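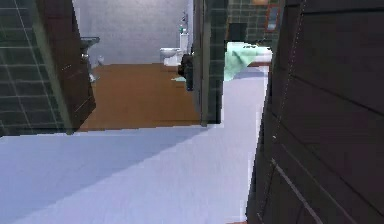

Which control rate should I use for a first comparison of two arm controllers?
Take the lower rate that both controllers support, and change it only after the first full set of runs.

Mercedes Puma wrote:
> Hello all,
> we want to compare the Vakis controller with the older Hevov one
> in simulation before we buy anything. Same arm model on the same
> mobile base, same two grippers. My question is above. I also would
> like to know how many runs per gripper are enough, and if the
> doorway test is worth the time.

Dear Mercedes, dear list,

the short answer is already above, so let me give the longer one.

We did nearly the same comparison in November, with 40 runs per gripper and per controller. For the wide gripper this was enough. For the narrow one I would do more, as the results were spread a lot and I could not say which controller was better. Please keep the random seed in the log of every run. I forgot it for the first set and had to repeat everything.

On the doorway test: yes, I would keep it. We use the flat with the bathroom straight ahead and the bedroom to the right of the tiled pillar. The base starts on the grey floor and must go to the toilet with the arm folded, then unfold it and reach for the small bottles on top of the tank. With Vakis the whole task took 210 seconds, with Hevov 213, so the time alone tells you very little. Look at the joint torques when the arm unfolds - there the two controllers are really different. Hevov makes a short peak at the elbow, Vakis spreads it over a longer time.

One more thing about contact. The default solver in our version stops after 1000 iterations and gives no warning. If your fingers sink into a bottle, look at this first, before you change the friction.

Does anybody have the Skellska gripper model with correct finger masses? The file I have gives both fingers the same mass as the palm, and this cannot be right.

Best regards,
Sandro Tedesco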